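Collecting the breakfast set, part 2

10 August 2021

The first batch of breakfast demos trained a policy that could reach for things and not much else. Mutua Khaemba went through the episodes and found the cause quickly: I had put the objects back in the same spots every time, so the model had learned the spots.

For the second batch I shuffle the layout before each episode and write the start positions into the log. An episode is capped at 60 seconds. If I fumble a grasp and recover, it stays in. If I fumble and give up, it gets a failure tag and goes to a separate folder. 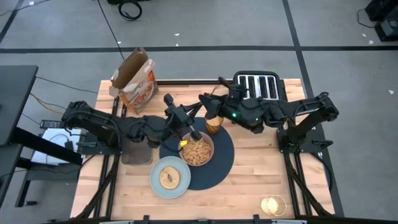

Both arms over the breakfast layout, with the glass in the right gripper.

The glass is the item I trust least. Clear and tinted surfaces look different from every angle, and the overhead view alone was not enough to learn a steady grasp. The wrist cameras help at close range, but they blur badly when I swing an arm too fast.

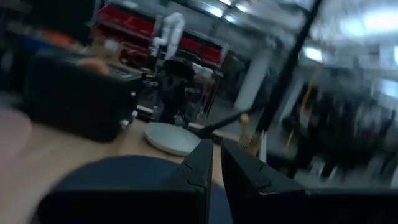
My first instinct was to throw out every blurred stretch. Esperanza Escobar argued against it — the policy will see the same blur when it runs, so it should see some in training. We settled on keeping it, and I now move slower near contact, where the detail matters.

Next is a timing check. The wrist streams lag the joint readings by 2 samples in some of the older logs, and I want that fixed before anything gets merged. Training on the new batch starts in October.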